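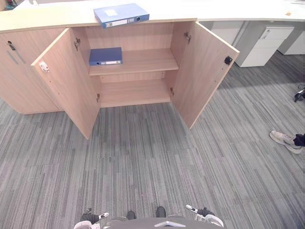

Figure 1. The cabinet with two doors open and a blue ring binder on the shelf.

Remembering the Stemlow Company: a study of a local veterans' association and its records
Final project report, Local and Military History module
May 2024

1. Introduction

The Stemlow Company was a territorial infantry unit raised from the town of Stemlow and the villages to the north of it. It served overseas for most of the Second World War and took part in the defence of the Wadora crossing, where it suffered most of its losses. After the war the survivors formed an association, which held a reunion every May until the last members were too old to travel.

My project looks at the association and not at the fighting. I wanted to find out who came to the reunions, how this changed over the years, and how the story of Wadora was told in the association's own newsletter. The unit's war service has been covered in a short printed history, but the association has had very little written about it.

2. Sources

The main source was the association's papers, which are kept in the town. They include minute books, attendance lists, printed programmes and a nearly full run of the newsletter. I read 41 issues of the newsletter in total. Two early issues are missing and I could not find copies elsewhere.

I also used the Gruber collection, a set of letters and cuttings given by the family of a former sergeant. It is useful for the first years after the war, when the minutes are brief. The letters are not in date order and some have no date at all, so I have only quoted from those that could be placed by the events they mention.

I had planned to record interviews with children of former members. Only three people replied to my letter, and one of them later withdrew. I have used the other two interviews as background and have not drawn figures from them.

3. Method

I copied every name from the attendance lists into a spreadsheet, with the year and whether the person was listed as a member, a wife or widow, or a guest. This gave 1,076 entries. The same person often appears many times, and spellings vary a good deal – one man is entered under four versions of his surname. Where I was not sure that two entries were the same person I kept them apart.

For the newsletter I noted each article that mentioned Wadora or Hekum, the camp where the company trained before going overseas. I then sorted the articles by type: obituary, personal memory, reunion report or other.

4. Findings

4.1 Attendance

Attendance was highest in the association's second decade, not straight after the war as I had expected. The letters suggest that many men could not afford the train fare or get time off work in the early years. After that the numbers fell slowly. Widows and children made up a growing share, and at the last 10 reunions they outnumbered the veterans each time.

4.2 Wadora and Hekum

Hekum is mentioned more often than Wadora in the early issues. The stories are mostly light ones about bad food, lost kit and a football match against the cooks. Wadora appears mainly in obituaries, usually in a single line.

This changes in the later issues. Personal memories of Wadora begin to appear, with up to 30 paragraphs in the longest of them. Several of the writers say that their grandchildren had asked them to put something down.

5. Limits of the study

The attendance lists only record people who signed them. The newsletter had one editor for much of its life, and I cannot tell what was sent in but left out. The memories were written long after the events and disagree on some points, including the order in which the platoons withdrew from Wadora. I have not tried to settle this.

6. Further work

The spreadsheet could be compared with the company's wartime roll to show which men never came to a reunion. The undated Gruber letters also need sorting and listing.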